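**Lalier 300 cotton sheet set**
Item 131 · fitted sheet, flat sheet, two pillowcases

We carried a different sheet set before this one, and its box promised "hotel quality." We've slept in enough hotels to know that could mean anything, so you won't find the phrase on this page.

### Thread count

It's 300. Be careful with numbers much higher than that. Some mills count every strand twisted into a yarn as a separate thread, and the total climbs without the cloth getting any better. A high count can also sleep hot. Bohdan Hrytsenko, our buyer, turned down two samples last August for this. One of them felt like a raincoat.

### Shrinkage

The label says "pre-shrunk." We doubted it and washed a set hot 7 times in the shop machine. It still shrank a little, mostly in length. The fitted sheet went back on a standard mattress, but with a thick topper it was a fight. If you own a topper, go up a size.

### Wrinkles

Yes, it wrinkles. It's plain-weave cotton with no finish on it. Pull it out of the dryer slightly damp if you care. Melaniia Antoniuk irons hers and says it takes the iron well. The rest of us will take her word for it.

### "Since 1955"

Lalier prints this on the band. We asked what the company was making in 1955 and got an answer about dish towels. Make of that what you like.

### Care

- Warm wash, low dryer
- No bleach on prints
- Wash dark and bright colors alone the first two times, whatever the tag says about colorfastness
- Skip fabric softener, especially on the pillowcases

### Colors

White, oatmeal, gray stripe and assorted florals. Florals vary from batch to batch, so buy your spare pillowcases with the set if matching matters to you.

### Returns

Unopened sets only, within the month. A torn seam or bad elastic is a different matter: bring it in, washed or not, to the Runthorpe counter.

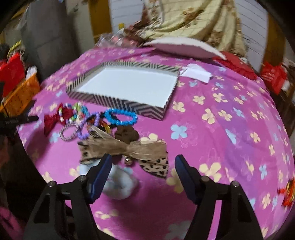
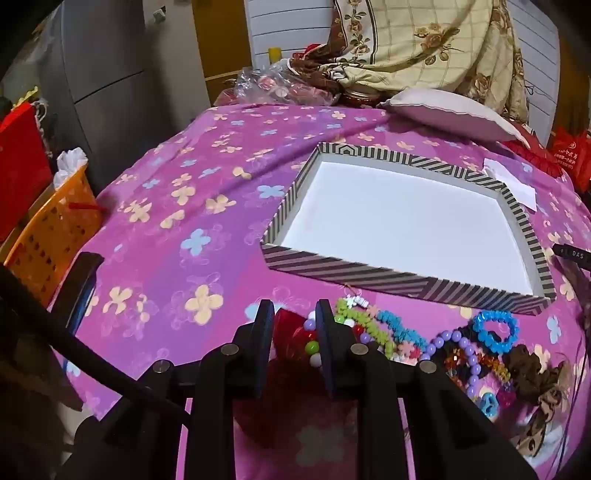
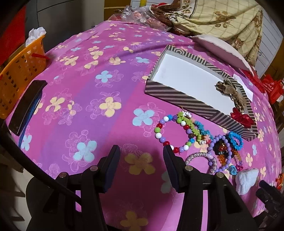
*Floral bedsheet in pink and purple, on the bed.*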